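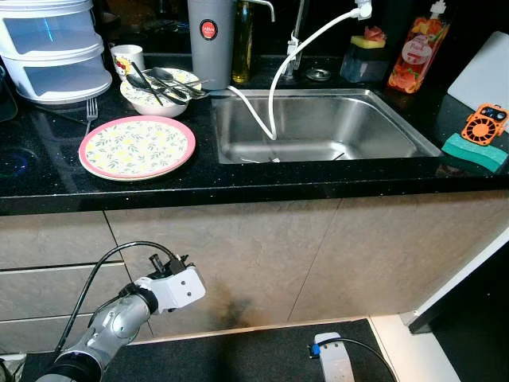

3 min read

Rogelio Soriano spent most of the spring trying to get a robot to ignore one of its own cameras.

Soriano works on robot learning at Pralura, where his group trains arms to do kitchen chores from recorded demonstrations. The method he came to talk about is called Drutgate. It is a small piece of software that sits between the cameras and the policy, the network that decides how the arm should move. At every step it looks at the wrist view and the head view and sets how much each one should count.

"People assume more cameras is always better," he said. "Mostly it is. The wrist camera is the best one you have when the fingers are close to a spoon. But the arm spends a lot of its time going somewhere, and on the way the wrist points at all kinds of things."

One of those things is the ceiling. When the arm folds back between moves, the wrist can tip upward, and the camera gets ceiling panels and a lot of dark. The head camera, at the same moment, may have a perfectly good view of the sink and the dishes next to it.

Soriano said the older policy treated both views the same no matter what was in them. It would hesitate after a fold, or drift a few inches to the side before it came back down. He first blamed the motors, and a month went into checking the joints.

"The joints were fine. I had March written off for that," he said. "Then I sat down and played the two videos next to each other, and every time it drifted, the wrist was looking at nothing useful." 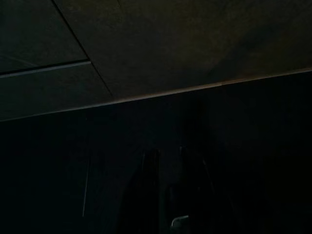 Wrist view with ceiling panels above and little to make out below them.

The group's first fix was a brightness rule. If the wrist view was too dark, the software threw it out. That helped with some cases and hurt others. A gripper reaching down into a sink basin also makes a dark picture, and there the wrist view matters a great deal. A bright ceiling passed the test and was useless.

Drutgate does not use brightness directly. It is trained to guess the next movement in the demonstration twice, once from each camera alone. If the guess from the wrist is poor and the guess from the head is good, the gate learns to turn the wrist down. No one has to go through the recordings and mark which frames are bad.

"I would have been the one marking them, so I was motivated," Soriano said.

The training set, which the group calls Macapagal, holds 376 demonstrations recorded in kitchens. The counters were left with ordinary things on them: bowls of cutlery, plates, mugs, bottles, sponges. Soriano wanted it that way. He said a cleared counter makes the head camera look better than it deserves to, and the gate then leans on it too much.

For the main test the arm had to move one utensil from the sink to a bowl, with a fold in the middle of the task. With the gate on, it finished 21 of 30 trials. The same policy with the gate off did worse, and most of the difference came right after the fold. Soriano would not call the result strong.

"Nine failures is a lot of failures. Some are plain grasping problems, where a fork slides and the fingers close beside it. The gate can't do anything about that."

He is also unsure how it behaves when both views are poor. At present the two weights always add up to one, so the policy has to trust something. A version that can turn both down and slow the arm is being tried under the name Prarska. It stops too often, he said, and once it starts waiting it tends to keep waiting.

Asked whether a better camera mount would solve the same problem, he said he had tried that as well. Moving the wrist camera changed which moves were bad without getting rid of them, and one position left the fingers out of view.

"You need the fingers," he said. "I'll take some ceiling."

The group plans to repeat the test with longer chores next, starting with putting away a full bowl of cutlery.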